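식탁

카르펜코 거리의 집을 비우기로 한 것은 9월이었다. 군힐드 라우리트센은 부엌을 맨 나중에 치우겠다고 했다. 야르모 킨누넨은 그러라고 하고 거실 책부터 묶었다. 책은 여섯 상자가 나왔다.

상자에는 포르포르트라고 크게 썼다. 새집이 있는 동네였다. 버스로 키코프까지 가서 한 번 더 갈아타야 하는 곳이었다.

"식탁은 가져갈 거예요?" 야르모가 물었다.

"문으로 안 나가."

"들어올 때는 나왔을 거 아니에요."

"그때는 문이 달랐지."

그는 줄자를 꺼내 문틀을 쟀다. 789밀리미터였다. 식탁의 짧은 쪽은 982밀리미터였다. 세워서 돌리면 될 것도 같았지만 말하지 않았다.

군힐드는 찬장에서 접시를 내려 신문지에 쌌다. 한 장 싸고 한참 쉬었다. 남편이 바토다흐에서 일하던 시절에 산 접시들이라고 했다. 두 장은 이가 빠져 있었다. 그것도 쌌다.

점심때가 되자 그녀는 식탁 한쪽을 치우고 회색 매트를 폈다. 그 위에 흰 그릇과 호박색 컵을 놓았다. 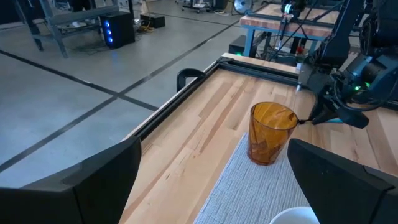
"이건 아직 싸지 마." 그녀가 말했다. "저녁에도 써야 하니까."

야르모는 알았다고 하고 감자 수프를 데웠다. 두 사람은 별말 없이 먹었다. 그는 밝은색 나뭇결을 손바닥으로 한 번 쓸어 보았다.

"세워서 돌리면 나갈지도 몰라요."

군힐드는 문 쪽을 보았다.

"먹고 나서 해 보자." 그녀는 컵에 물을 조금 더 따랐다.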